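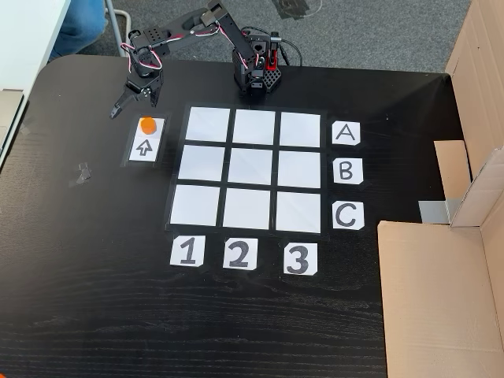 How do you teach a small robot arm where the squares on a board are?

You move it by hand to each square, save the joint angles, and have it play them back. Camera stuff can come later. Saved positions will get you a surprisingly long way if the board and the base don't move relative to each other.

I've been asked that a bunch since Friday so I'm just going to do a thread on the tic-tac-toe arm, which is named Lemaire, and where the build is at.

Goal for now is tiny. Pick up an orange piece from the pad on the left, carry it to whichever square I type in (A1, B3, C2, you get it), let go, come back. No strategy, no opponent, no trash talk yet. I want the boring part to be boring before I let it play anybody.

Row A is the one closest to the base and I want to complain about row A. The arm has to fold up on itself to get in there and the elbow ends up really high and the wrist has almost nothing left to give. C is a long reach but it's a happy reach, if that makes sense. If I did the layout over I'd push the whole grid farther out from the base.

(I'm not doing the layout over. Do you know how long it takes to get tape strips straight on a dark wood-grain table? I had a podcast going and I finished the podcast.)

The board is white paper squares with black tape in between and clear tape over the top. First version had no clear tape and the fingers kept snagging the paper edges on the way down and lifting a corner. Clear tape fixed that and gave me glare, so whenever I do get to the camera stuff I'll be paying for it then.

Somebody asked about the arrow on the pad. It's for humans! It points at the spot where the next piece goes. Before I drew it I kept setting pieces in the wrong half of the pad and then getting mad at my code.

Parts, for the people who like parts: servos are from Restent, controller is a Drodix board I had left over from a plant-watering thing that never watered a plant. Servo positions on my setup run on their own scale instead of degrees, so my notes are full of stuff like "shoulder 1152, B2, good" and I've stopped converting it in my head.

Speed. Oh boy. I had the move time set to 200 milliseconds per step at the start because I was excited, and it flung a piece clear off the table and onto the carpet. Went up to 600 and it's like a different machine. Slow, kind of polite. Everything I type in gets 600 now until I trust it.

Gripper was the other headache. Close it too hard and the servo sits there buzzing and gets warm, too soft and the piece slides out halfway across. I ended up at 223 for "closed on a piece" and wrote it on my hand, then washed my hand, then had to find it all over again. It's in the config file now like a grown-up would do.

Big thank you to Fung-ping Tseng at Plustaswood, who watched me fight a wobble in the wrist for most of an evening and then asked if I'd tightened the horn screw. I had not tightened the horn screw. Go to your shared workshop, people, someone there has already made your mistake.

Also from Fung-ping, and I'm passing it on: save a "hover" position above every square along with the "down" one. Go to hover first, then straight down, then back up to hover before you travel. I was going direct from pad to square and dragging the piece sideways across half the board like a tiny snowplow.

Wiring is the part I like least right now. The little red and white wires loop out at the joints and I need to leave enough slack for the full swing without leaving so much that they catch on things. Zip ties helped a bit. I've seen people use that spiral wrap stuff, anybody have opinions on it for an arm this small? Does it stiffen things up?

Scores as of last night: row C is solid, row B is solid except B1, which lands a hair left and I can't figure out why. A2 works. A1 and A3 work if I've just re-zeroed the base and get sloppy after a while. I suspect the base is creeping a little every time it swings hard to the pad side.

So next up is clamping the base down properly and redoing the row A positions from scratch. After that, a little script where I type my move and it answers with one. I'd love to have it playing at the September open night but I'm not putting that on a flyer.

Code is a mess but I'll share it once I take out the comments where I'm yelling at B1. Drop the spiral wrap advice below please, I'm ordering stuff tonight.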